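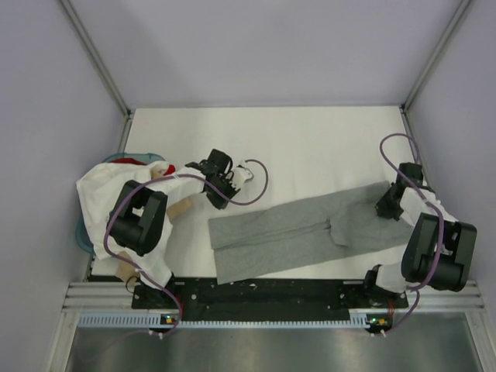

18 May 2018. Skanik two-arm folding kit, loan unit, second week. Decision on whether to keep it is due at the end of the loan, so I am writing down everything that bears on price or on the bench layout. The kit comes with the arms, grippers, fabric covers, cables and the Rakena software on a stick. Table and enclosure are ours. Pants are still the hard item. With the legs pointing left and the waist over at the right arm, the right gripper has fabric under it while the left one is still hovering clear over bare table, and it has the longer trip to make to the hems. The near hem also lies close to the front edge. I want to try the whole thing shifted toward the back wall, where half the surface is going spare.

Setup notes, mostly for Jamila, who takes over the bench on Monday:

Home both arms before loading Rakena. If you load first, it keeps the old table height and the grippers press too hard. Log out and in again clears it, a restart does not.

Grip force is set per item type, not per arm. I asked Skanik support whether that can be split. Tegwen Nicholas answered the same day: not in this release, planned for October. We shouldn't count on it when deciding.

Covers. The forearm covers wrinkle once they have been on for a while and the right one is worse. No fault from it so far. They come off for washing but the cables have to be untied first, so plan on a slow afternoon. Spare set is on the price list at 539. Gisela thinks we could sew our own from lining fabric and she is probably right, but then the warranty question comes up and I haven't asked it.

Cables. I don't like the purple ones as routed. They stand up in a loop by each gripper before coming back along the forearm, and with long items I keep watching for cloth to catch. Anoma wants them tied down closer. I would wait until we have checked the full wrist turn, as there has to be slack somewhere. Ask Skanik for the minimum bend radius – the manual gives one for the power lead only.

Basket. It stands on the left, heaped with white cloth, and the left elbow comes right over the heap. Fine at the present height. Don't pile it higher. Rakena has a keep-out box setting and the basket should get one. I have not done this yet.

Runs today: 16 on pants, same pair, same starting pose as near as I could lay it by hand. 60 seconds allowed per run. Results are in the shared sheet with the grip settings next to each. Two things I noticed that the sheet has no column for:

The fold planner treats a loose panel lying over the body of the pants as part of the outline. The software then aims for the wrong corner. Smoothing the panel flat by hand before the run fixes it, but then we are paying for a machine and doing its first step ourselves.

Gray heather fabric on the off-white table reads well. I'd expected trouble with it. White items on this table are another matter and I'd like a dark mat for those before judging.

Comparison with the Jokier kit. Gisela has the quote. Jokier is cheaper to buy and charges for software by the year. Skanik asks 2057 for the support package, one payment, and it includes the Elo teaching handle. I used Elo for an hour on Wednesday. It's good for setting a pick point, tedious for anything with more than a few moves. The button is stiff. Muthoni had less trouble with it than I did, so some of this may be practice.

My view so far: the mechanical side is sound, the software is behind it. If the per-arm grip setting were in place I would say keep it. As things stand I would ask for the loan to be extended and for a written date.

To do
Keep-out box for the basket
Dark mat, matte, cut to the table
Bend radius and warranty on home-made covers, both to Tegwen in one mail
Repeat pants with the near leg moved back from the edge
Muthoni to check my grip values against hers, they differ for knits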